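How to clean, sterilise and maintain a baby bottle set

Posted Thursday, January 24, 2019
Filed under: Feeding equipment

Applies to bottles in polypropylene, glass and silicone, with standard or wide necks. It does not cover breast pump motors or tubing. Where the leaflet supplied with your bottles differs from this page, follow the leaflet.

What you need

A bottle brush with a separate teat brush
A washing-up bowl kept for feeding equipment
Washing-up liquid
A steam steriliser, cold water steriliser or large lidded pan
Tongs

Step 1. Take the bottle apart

Separate every part: cap, collar, teat, valve or vent, and body. Vented bottles such as the Wamum have a two-piece vent. Pull the insert straight up out of the reservoir and do not twist it. Twisting distorts the seal and the bottle will leak from the collar afterwards.

Rinse all parts under the cold tap as soon as the feed is finished. Milk left to dry in the collar thread is the most common cause of a sour smell.
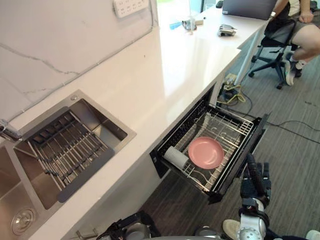 Step 2. Wash

Fill the bowl with hot water and a small amount of washing-up liquid. Wash the body first with the long brush, working it into the base. Wash the teat inside and out with the teat brush, then squeeze soapy water through the hole. Clean the collar thread with the tip of the brush, one full turn in each direction.

Most polypropylene and glass bodies can go in a dishwasher. Silicone teats can too, though they cloud sooner. If you use a dishwasher:

Place bodies upside down on the top rack.
Put teats, vents and collars in a closed basket.
Select a programme of at least 60°C.
Do not wash in the same load as anything stained with tomato or turmeric. Polypropylene takes up the colour permanently.

Machine washing does not replace sterilising.

Step 3. Rinse and inspect

Rinse in clean running water until no foam remains. Hold each teat to the light and stretch it gently. Discard it if there is a split, a sticky patch or an enlarged hole. Check the printed scale on the body. Once the lines cannot be read, the bottle should not be used for making up formula.
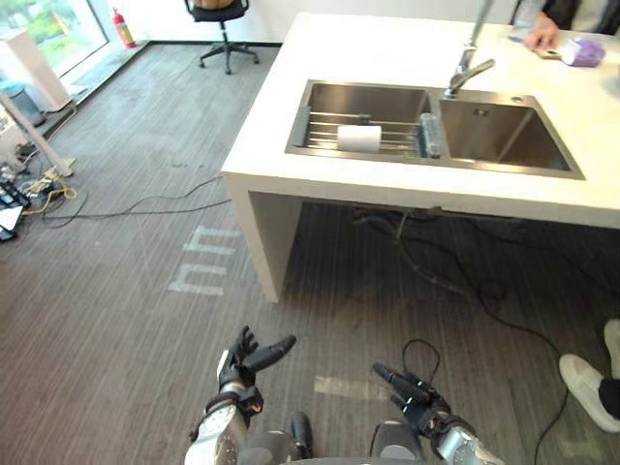 Step 4. Sterilise

Choose one method.

Steam, electric. Add the amount of water stated by the maker. Too little water causes the plate to cut out early. Load bodies and teats with the openings facing down. The Drostance six-bottle unit runs for 14 minutes including cooling, and the lid must stay shut for the whole of that time. If it is opened part way through, start again.

Boiling. Submerge all parts with no trapped air, put the lid on and boil for at least 10 minutes. Set a timer. Teats wear faster with this method and should be checked each time.

Cold water. Make up the solution as directed on the packet. Leave parts submerged for at least 30 minutes under the floating plate. Change the solution every 24 hours.

Step 5. Reassemble or store

Wash your hands. Shake off surplus water but do not dry parts with a tea towel. Lift the teat with tongs, draw it through the collar until the lower rim clicks into place, then fit collar and cap to the body. An assembled bottle can be stored with the cap on. Loose parts should stay in the closed steriliser until needed.

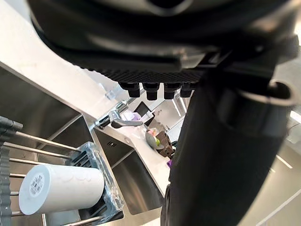
Descaling the steriliser

In hard water areas the heating plate needs descaling every four weeks. Pour in 100 ml of white vinegar and 200 ml of water, leave for 30 minutes with the power off, then empty and rinse twice. Do not use a scouring pad on the plate. Mussa sachets may be used instead, one per treatment.

Faults

Leaks at the collar: vent not fully seated, or collar cross-threaded.
Teat collapses during feed: collar too tight, or vent blocked.
Brown spots on plate: scale. See the section before this one.
Steriliser stops early: low water, or scale over the sensor. On the Vandov, fault code 19 refers to the sensor. 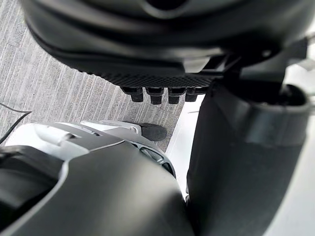

Close view of the ridged housing, textured pad and row of black knobs.

The section on replacement vents will be added in February.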